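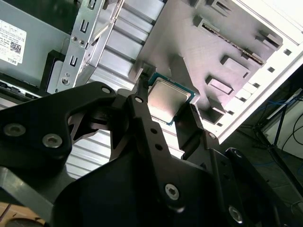
Section 6: Bringing the processor station into your working day

By now your Turum cell is bolted down, powered and talking to the Nolten panel (Sections 2 to 5). Good. This is the part most teams look forward to, and with good reason! You are about to hand over the fiddliest job on the refurbishing line, lifting processors out of desktop machines and putting tested ones back, and you'll get to spend your hands and eyes on work that needs judgment.

Read this section through once with everyone who will work at the station, including people on the later shift. It was written with the bench team at Ugwu, where the first station has now been through 279 desktops, and most of the notes come straight from them.

6.1 Who does what

The cell handles the processor between the socket and the tray. People still do everything on either side of that:

Bench technician: opens the case, removes the cooler, cleans off old paste, checks the socket, releases the retaining lever, and decides whether the machine goes to the cell at all.
Station lead: starts and stops jobs on the panel, clears faults, signs the shift sheet.
Tester: works from the finished tray, as before.

The station lead is a role and it should move between people. At Ugwu it changes every week, and everybody on the bench has held it. We recommend the same. A station that only one person can run will stand idle every time that person takes a day off.

Note: Agree on this split before the first live job. Write it on the whiteboard, or wherever your team looks.

6.2 Before the first job of the shift

1. Press the stop button on the panel, check that the arm will not move, and release it. Do this every shift.
2. Look over the gripper fingers. Wipe them with a lint-free cloth and isopropyl alcohol. Paste on a finger will end up on the contacts of the next processor.
3. Check that the finger screws are snug. Use the hex key clipped under the panel and stop as soon as you feel resistance.
4. Clip the grounding lead to the case rail on the bench. Put on your own wrist strap as well.
5. Place an empty tray in the left-hand holder with the notch toward you.
6. On the panel, choose Warm-up and press Run. The arm goes through its poses with nothing in its fingers. Stay and watch all of it.
7. Enter your initials on the shift sheet.

CAUTION: Keep hands, sleeves and lanyards out of the marked zone while the green lamp is lit. The arm moves slowly near the socket and a good deal faster between the socket and the tray.

6.3 Preparing a desktop

This is where your experience really shows, so take your time.

1. Shut the machine down, unplug it, and hold the power button for a few seconds.
2. Take off the side cover and lay the case flat in the cradle, motherboard facing up.
3. Tuck loose cables under the drive cage or hold them down with the soft clips. Anything that can spring up into the arm's path has to be held down.
4. Swing out or remove any bracket that crosses the board. Put the screws in the magnetic dish.
5. Remove the cooler. If it doesn't want to let go, twist it gently back and forth. Never pull straight up.
6. Clean the top of the processor until the metal is bare. The camera finds the processor by its edges, and a smear across one edge is the most common cause of a missed pick.
7. Open the retaining lever fully and lift the load plate clear.
8. Press Ready on the bench, step back, and let it work.

Note: Very small cases, and cases where the power supply hangs over the socket, can be a tight fit. Run Reach Check from the panel first. If the panel shows amber, do that machine by hand. There is no shame in the hand pile - every line has one.

6.4 Running a pick

1. On the panel, select Remove or Install.
2. Check the camera picture. The outline drawn by the panel should sit on the four edges of the processor. If it doesn't, press Look Again.
3. Press Run. The fingers close on the sides of the processor, pause, and lift.
4. During the pause the panel shows the grip reading. The factory setting suits most desktop processors, and you should leave it alone during your first week.
5. When the processor is clear of the case, the arm turns it over the lower camera for a look at the underside.
6. You now get a question on the screen: Keep, Set Aside or Scrap. That decision is yours. The panel offers a suggestion, in gray, and you are free to overrule it as often as you like.
7. The arm sets the processor in the tray and goes home.

CAUTION: Never take a processor from the fingers while the arm is holding it. Press Pause, then Hand Over, and wait for the fingers to open with the tray underneath.

CAUTION: On Install, look at the corner marks yourself before you press Run. The camera reads them well, but a bent socket is an expensive afternoon.

6.5 If the fingers miss or slip

It will happen, especially in the first days, and it's nothing to worry about. The arm stops by itself, the lamp turns amber and the panel beeps twice.

1. Don't reach in. Wait for the lamp to go out.
2. Find the processor. It will normally be in the socket still, or on the board beside it.
3. Pick it up by the edges with the vacuum pen and put it in the tray.
4. Inspect the socket with the loupe.
5. Press Log Miss and choose a cause. "Don't know" is a perfectly good answer.
6. Go back to 6.2, step 2, and continue from there.

After 2 misses in a row on the same model, stop sending that model to the cell and tell the station lead. Garba Jibrin at Ugwu keeps a sheet of paper taped beside the panel with the models that gave trouble and what cured them, and it has proved quicker to read than any menu we could design. Please start one of your own!

6.6 What changes for the team

Plan for this part the way you planned for the power outlet and the air line. We have seen teams set up the cell beautifully and then leave people to work out the rest on their own.

Hands and wrists. Bench staff will notice this first. "I used to go home with my thumb aching," says Ngozi Iyamu, who was lead for the first month. "Now my thumb's fine and my brain's tired, and I'll take that trade." Tired eyes and tired heads are still tired, so keep the breaks you had before.

Pace. The cell doesn't slow down after lunch. People do, and should. Set the waiting time between jobs to suit the slowest comfortable pace on your bench, using Settings, then Pace. Please don't set it from the best hour of the best day.

Counting. The panel counts picks and misses for the station. It does not record them against a person's initials, and that can't be switched on. Tell everyone so before the first shift.

Skills. Hand removal has to stay alive. We suggest each technician does 6 machines a month fully by hand, chosen from the hand pile. Ugwu does theirs on a quiet afternoon with the radio on, and new starters learn on those machines before they ever touch the panel.

New work. The hours saved have to go somewhere, and it is best if the team has a say in where. Board repair, fan noise, hinge jobs, training with the testers - ask people what has been sitting on the shelf waiting for someone to have time. You'll get a list within minutes.

Note: If someone on the team is uneasy about the cell, let them run Warm-up and a few practice picks on a scrap board, alone, with no audience. It helps a lot more than a presentation.

6.7 Weekly and longer care

Weekly, with the cell powered off:

1. Vacuum the cradle and the base of the arm. Old desktops bring in an amazing amount of dust.
2. Check the rubber on the finger tips for shine or nicks. Replace both tips together (Illetti pad set, supplied in the spares drawer).
3. Wipe both camera windows.
4. Empty the magnetic dish and return stray screws to the bins.

Every 200 picks the panel asks for a finger alignment. It takes one person, the small gauge block and the steps shown on screen. You can postpone it once, to finish a tray. After that the cell will wait for you.

Backups of your settings run on Sunday night, as long as the panel is left on and connected. If your building cuts the power at weekends, choose another night under Settings, then Backup.

6.8 First-week sheet

Copy this onto paper and keep it at the station.

Warm-up watched by everyone on the team
Stop button pressed once by everyone on the team
Lead rota written up for the month
Pace setting agreed and written down
Model sheet started
Hand pile shelf labeled
One short talk at the end of the week: what to keep, what to change

Send us your notes from that talk if you can spare them. The Look Again button came out of one, and so did the hex key clip. Continue to Section 7 for adding a second tray holder.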